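Old Pottery Kiln Turns Up Beneath Brillham Bus Depot

Crews getting the ground ready for a new bus depot on the edge of Brillham have come across the remains of a pottery kiln that archaeologists believe is more than 800 years old, and people in town have been talking about little else since word got out in August.

The kiln was found by a small team from Grelus, the archaeology firm hired to check the site before the concrete goes in. They had spent 5 weeks digging through heavy clay with nothing much to show for it except some drainpipe and a horseshoe, when a patch of scorched red earth appeared close to the old field boundary. Underneath was the kiln floor, with part of its wall still standing and a good heap of broken jugs and cooking pots beside it.
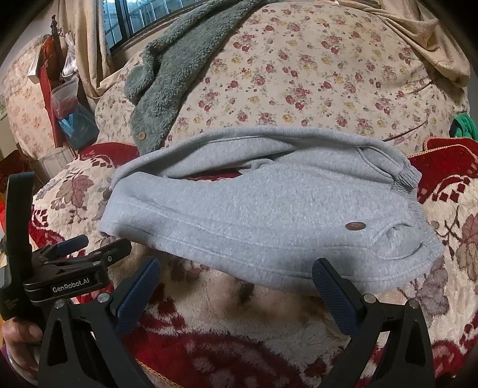
Many of the pieces carry a wavy line pressed into the clay just below the rim, and that has the team quite excited. Pots with the same line have been dug up for years in the village of Melis, nine miles down the river, and it has long been an open question where they were made. If the clay matches, Brillham may finally be able to claim them.

The builder, Cletevow, has agreed to hold off work on that corner of the site for 2 more months so the kiln can be recorded properly and the pottery lifted and washed. The rest of the depot is going ahead in the meantime, and the company says the opening has not been pushed back.

Visitors are welcome to watch from the footpath until 4 p.m., and a display of the best pieces is planned for the town library.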